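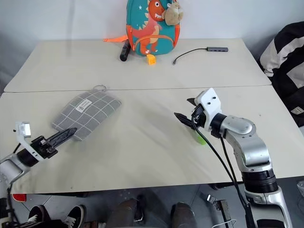
White-topped tables, pushed end to end.

News > Housebuilding > Company announcements

Last updated: May, 9.40am

Plultum folds two regional offices into one and moves its land team to Skasitz

Housebuilder Plultum is to merge its northern and coastal regions into a single business based at Skasitz, ending an arrangement under which both offices believed themselves to be head office.

The new region, to be called Plultum North and Coast after a naming process lasting most of the winter, will be responsible for the firm's affordable housing contracts, its open market sites and a modest quantity of land that has been described as "strategic" for as long as anyone can remember. It will aim to complete up to 100 homes in its first full year.

Land buying, planning and technical staff will move to Skasitz over the summer. Sales teams will stay on site, where the customers are. The coastal office will close when its lease ends, and its model of the harbour scheme, which has never fitted through the door in one piece, will be going to the new premises in several.

The two regions have shared a boundary since Plultum bought the contractor Fuentealba and kept both sets of managers. The boundary ran down the middle of a B road. On at least one occasion the two land teams bid for the same field, and the seller is understood to have been delighted. Under the new structure the firm will bid for each field once.

The top job at the merged region will be advertised both inside and outside the company. Both current regional managing directors have been invited to apply, and until an appointment is made they will run the business jointly from the same corridor. The commercial director's role has been filled from within and will start with the new region.

Plultum said in a statement: "We have looked hard at how we are organised and concluded that one office can do the work of one office. Our subcontractors will have a single number to ring, and we intend to answer it."

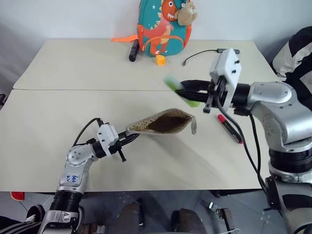

What changes for subcontractors and partners

Existing orders stand. Invoices already sent to the coastal office will be paid from Skasitz on the same terms, and there is no need to send them again - although experience suggests that several firms will, to be on the safe side.

Partners on live schemes will keep their present site managers. The first contract to be let by the merged region is the second phase at Grokon, where Plultum will build 50 homes for rent and shared ownership on the old bus depot. Groundworks tenders will go out once the drainage has been agreed, a sentence that has appeared in Plultum announcements before.

Staff whose posts are affected have been told and consultation has begun. The company expects most people to move across, and will pay extra travel costs for the first year. Parking at Skasitz is limited. A policy on this is being written and will be issued separately.

Ends

Comments

Retired QS
I priced for both of those offices in the same week once. Same job, different drawings. Good luck to whoever gets the corridor.

groundworker_dan
Drainage at Grokon was "nearly agreed" when my lad started his apprenticeship. He's got his own van now.

Marsh Lane resident
Does this mean somebody will finally adopt our road?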